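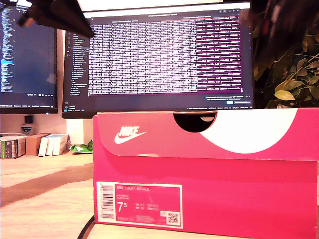 # Hinora Opens Footwear Carton Recovery Line at Wornside

WORNSIDE, May – Hinora, a processor of used packaging board, has started regular operation of a sorting and pulping line for retail footwear cartons at its Wornside plant. The line accepts shoe boxes with printed, coated or fully colored surfaces, a grade that many mixed-paper buyers downgrade or refuse on account of its ink load.

The line is rated at 2000 kilograms of dry board per hour. It was built in the former bale store on the north side of the plant and uses the existing water treatment loop, with one additional flotation cell for ink removal. Installation and testing took 3 months.

## Feedstock

Cartons are collected from 331 retail and returns sites in the Wornside and Dirnden districts. Sites are asked to flatten the cartons and to remove tissue, stuffing paper and drying sachets before pickup. Paper product labels may be left in place. Plastic windows, ribbon handles and magnetic closures are not accepted.

Strongly dyed board was the main technical issue during testing. Red, pink and orange inks left a visible tint in the finished pulp when they made up a large share of a batch. Hinora now meters these cartons into the pulper from a separate bunker and sets the feed rate by a color reading taken after the first screen. Batches outside the color limit are held and blended with plain brown board.

## Process

Incoming bales are opened, passed under a magnet and dropped onto an inclined screen that takes out loose tissue and small contaminants. The board is then pulped at low consistency for a cycle of 90 minutes. Label adhesive is removed in two stages of slotted screens. Adhesive residue from the screens is pressed and sent for energy recovery.

Water from the flotation cell is clarified and returned to the pulper. Sludge is dewatered on site. The plant's discharge permit is unchanged.

## Output

Finished pulp leaves the line as wet lap and is shipped to the Dirnden mill, where it is used as the middle layer in folding carton and in molded corner protectors. It is not offered for food contact. Two grades are available:

- **Xiong A:** color-controlled, for carton middle layers
- **Xiong B:** blended, for molded protectors and core board

Specification sheets for both grades list fiber length, ash content, moisture and residual adhesive by area. Test sheets from each batch are kept at the Wornside laboratory and can be requested by customers with the batch code printed on the delivery note.

## Collection terms

Stores in the two districts can join the collection route through their current waste carrier. Loads must be dry on arrival and free of food packaging. Rejected loads are returned at the sender's cost, and a written inspection report is issued with each rejection.

## About Hinora

Hinora recovers fiber from retail and transport packaging. It operates the Wornside plant and supplies pulp to board mills and molded fiber producers.

Press inquiries: Hinora Press Office, Wornside plant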